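Care of Wooden Tabletops: Soap Dishes and Small Bowls

Residents are asked to keep the light wooden tables in good condition. Soap left directly on the surface softens, leaves a film and dulls the finish over time. A bar should rest in a dish with raised sides, such as the yellow chick dish, so that residue stays off the wood.
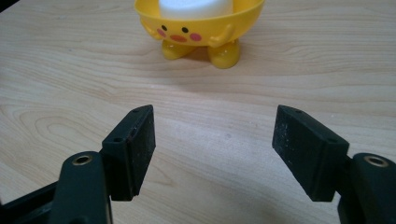 How often should a soap dish be washed?

Once a week is sufficient for a dish in daily use. Remove the bar, rinse the dish in warm water and dry the underside before it goes back on the table.

Small bowls require similar attention. A bowl with a rough foot can scratch a pale finish when it is pushed across the table – lift it instead. Place felt pads under heavier pieces and replace them every 6 months. Where a table has a round cable opening, wipe its rim with a dry cloth, and keep wet items well away from it.

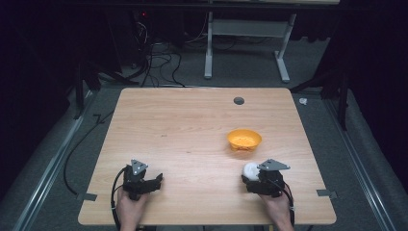
Érica Barros writes that a paste of baking soda left pale patches on her own table, and she asks that the method be removed from these pages. The advice has been withdrawn. Marks left by soap should be treated with a damp cloth and a drop of mild dish liquid, wiped along the grain and dried at once. Allow the surface to rest for 60 minutes before anything is placed on it.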